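4.3 Comparing two grippers on the rim-hold test

Run this test after the payload check in 4.2 and before any change to the finger spacing. It takes about 60 minutes for a pair of grippers. The steps below assume the Korkura controller with both arms homed.

1. Fit clean fingertip covers on both grippers. Press each cover down until it stops.

2. On the controller, open Compare and choose Rim Hold. Load the Martens profile for the left arm and the Rumeo profile for the right.

3. Set grip force to 8 N on both arms. Leave travel speed at the default.

4. Hand each gripper its bowl, rim first. Keep your fingers outside the rim as the grip closes.

CAUTION: Do not reach between the arms while either one is enabled. Press Pause first and wait for the amber light.

5. Lift both bowls clear of the table and turn them until the open sides face each other.

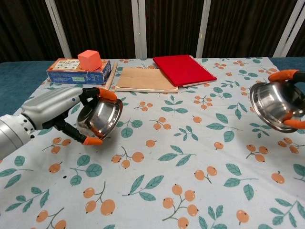

6. Hold for 5 seconds, then press Mark. The controller saves finger position and motor current for each side.

7. Lower the bowls, release, and repeat from step 4. Swap the profiles halfway through the set.

Note: If one side slips, write down the run number and keep going. Do not raise the force in the middle of a set.

Note: A full log holds 192 runs. Export it to the Fundedmont folder before starting another pair.

Questions about the profiles go to Tsung-han Chuang. For worn or torn covers, see Christos Antoniadis.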